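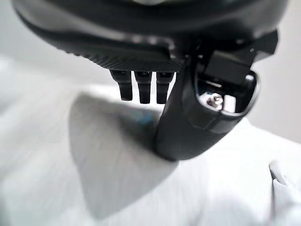

Ticket 3456 – Moston robotics club, hand project
Opened by: Teodora Dumitrescu
Status: open

Thumb stalls when closing on cloth. Fingers follow the command fine. Log shows the thumb stopping at step 1741 every time, with no error code.

Suleiman Oyelaran, 4:10 pm: Checked the screw inside the thumb window and it was tight. Lowered closing speed to 150, same stall.

Teodora, 4:45 pm: Swapped the thumb cable. Ran 5 cycles in the air with no stall, then it stalled on the first try with cloth – looks like the current limit. Will raise it one step and rerun tomorrow. Please leave the old cable in the Arnard box.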